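Classroom Resources / Engineering / Student Texts

CHAPTER 2
The Simulated Workspace

Before a student team is permitted to operate a physical manipulator, it is expected to complete its first tasks in simulation. This chapter follows the robotics class at Bullville as it prepares an entry for the Cuautle Challenge, a competition in which a gripper must locate and handle common household objects in a furnished room. The views reproduced at this point come from the simulator, with the gripper open in both.

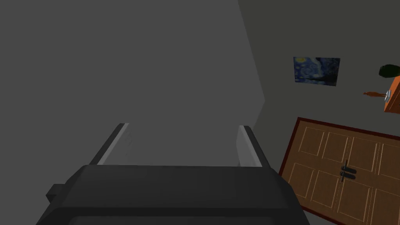
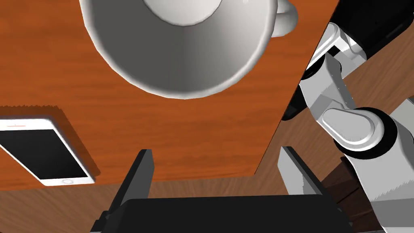
2.1 What the Gripper Sees

A view taken from the gripper changes whenever the gripper moves. Walls and furniture may appear tilted, as the wardrobe does in one view, although the room itself is level. In the other, a mug and a smartphone share a tabletop, and the program must decide which of them is the target before any motion is planned.

The class course notes, prepared by Damián Alvarado, divide this work into separate stages. Students first name the target object. They then select an approach direction and record the position of the fingers – a step that beginning teams often omit. Each team may submit up to 302 trial runs for review during the term.

2.2 Terms Used in This Chapter

Workspace: the region that the gripper can reach.
Approach: the path followed by the gripper toward an object.
Clearance: the distance between the gripper and anything it is not meant to touch.

Students should review the coordinate exercises in Chapter 1 before continuing. The Zunholm worksheet is required for Section 2.3.

© Stallesside Educational Press. All rights reserved. Contact | Back to top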